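Budget for a small tabletop arm: buy it now or simulate first?

Posted in Equipment & Buying, 30 May 2021

rotbyshed
We're a small teaching workshop and have been promised money for one robot arm that can tidy a table: pick up odds and ends, put them where they belong. The Lostum quote arrived on Friday. The arm is bearable. The gripper, controller, mount, training day and "commissioning" are each a separate line, and the lead time is 11 weeks. Has anyone planned one of these without blowing the lot on day one? We have 6 students and two benches. Money must be spent by November or it goes back to wherever money goes.

benchmonkey29
Get the biggest arm you can afford. You'll only want it later.

Sternholm_Sue
Please don't. We bought for reach and then discovered our objects were the problem. A parallel gripper is lovely with boxes and has opinions about everything else. Ask what the fingers open to, then go and measure your widest mug. Keep a fifth of the money back for spare fingers, cables and a bench that doesn't wobble. Ours wobbled. The bench cost more than the controller training, and was better value.

mansour_lab
Simulate before you sign anything. A decent desktop PC is a fraction of the quote and you can start this week, while Lostum is still working out your delivery charge. Load the arm and gripper you're thinking of, scatter some awkward objects about and see which ones defeat it. Then argue about finger options with some evidence. We spent 2 months at this and struck three extras off our order. Leave things lying at silly angles, too, as your students certainly will.
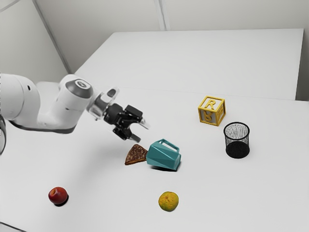
Simulated table test: gripper open above a tipped pitcher and a slice of cake.

It won't tell you about cable snags or the noise, so still insist on a proper demo. Take your own mug.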